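Gedia Home Help > Bedrooms and laundry

How do you fold big soft tops on a bed without them ending up in a heap?

I have just moved into a room in Olivares and there is no table to speak of, so all my folding gets done on the bed. It goes well enough while I'm holding a thing up by its top corners, and then I put it down and it seems to forget everything.
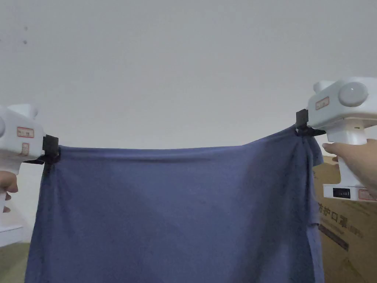 Posted by Facundo Cabral, in February | 215 views | 3 replies

I should say I'm not a fussy person, but I would like a drawer that shuts. My aunt folded beautifully and I never once thought to watch how she did it, more fool me. I give each piece a good stretch between the two corners, lower it down, and by the time I have let go there are creases running every which way. The bigger and softer the top, the worse it is -- shirts with a proper collar I can manage.

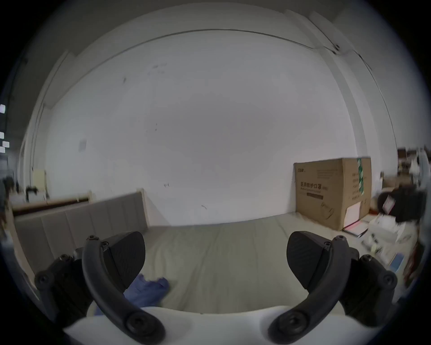
The blue one on the mattress, over by the headboard.

I've tried starting at the headboard end and I've tried starting in the middle of the bed, and I can't say I noticed much difference. The sheet has a bit of give to it as well, and I do wonder whether that's half my trouble.

While I'm at it, the bed also collects everything else I own. Pens, papers, the tablet, you know how it goes. Is it worth clearing the lot off each time, or do people just work in the space that's left?
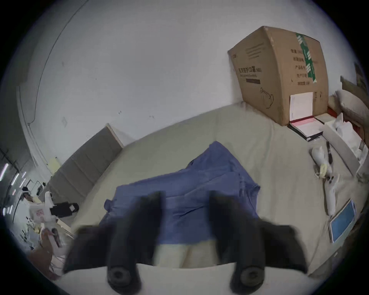 Blue again, middle of the bed, with my bits and pieces along the right.

Any advice gratefully received, and do please explain it slowly!

winetti_lane

Hello Facundo, and welcome! I folded on a bed for years in my first flat, so you have all my sympathy. What helped me was to stop lowering the thing straight down. Hold it by the two top corners as you're doing, let the bottom hem touch the bed first, and then walk your hands away from the hem so the cloth gets laid out behind them. Smooth it from the middle outwards with flat palms. Then fold one side in, then the other, and bring the bottom up to the top.

As for the soft sheet, slide something stiff underneath. A big tray will do, or a flattened cardboard box, and I see you've a good large box there if you ever finish with it. Do clear the pens, though. I once folded one into a pale jumper with the lid off, and I still think about that jumper.

Brotau

just roll them. saves room too

Facundo Cabral

Thank you both, this is lovely. Winetti, the hem-first idea makes such sense now you've said it, and I shall give it a go this evening. Brotau, I may well come round to rolling if I lose patience!

One more small thing, if anybody is still reading. I'd like somewhere to hang the tops I wear most, and I have a good wide stretch of white wall going spare. It has a few dark scuffs on it that I'd like to clean off before I put up any hooks.
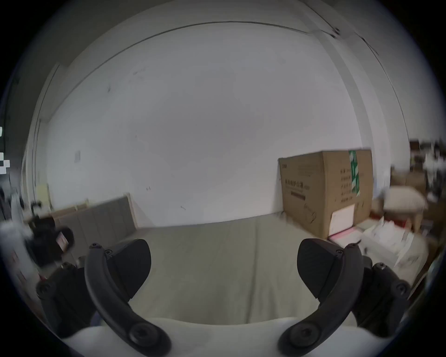 The wall in question, marks and all.

Would a damp cloth and a drop of washing-up liquid be all right on ordinary white paint, or will I end up with a shiny patch? I'd sooner ask than find out.

winetti_lane

Try it low down in a corner first, with the cloth well wrung out, and go gently. If the paint starts coming off on the cloth, stop there and ask your landlord what was used. And check with them about the hooks as well, before you buy any.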